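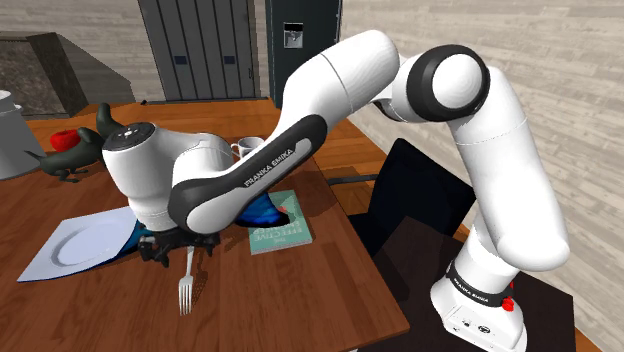 ## Picking cutlery off a flat table: gripper tips

Tried in simulation, July 2023, on a Franka Emika arm. Compared: the Joly fingers and the wider Skerkik pair.

- Start with a fork on bare wood. Lay it clear of books and plates, then move the clutter closer in later runs.
- Come down over the handle, never the tines. The neck is too thin for the Skerkik pads.
- Set the hover height to 44 mm and the final approach to 10 mm per second. Faster than that and the Joly tips skid on the table.
- Keep the same layout for both grippers. I ran 28 picks each: Joly 18 held, Skerkik 10.
- Leave the mug in place behind the arm – the elbow path has to clear it anyway.
- Save controller settings by gripper name. Trygve Haugland loaded the wrong set in March and lost a day's results.

Spoons still to do.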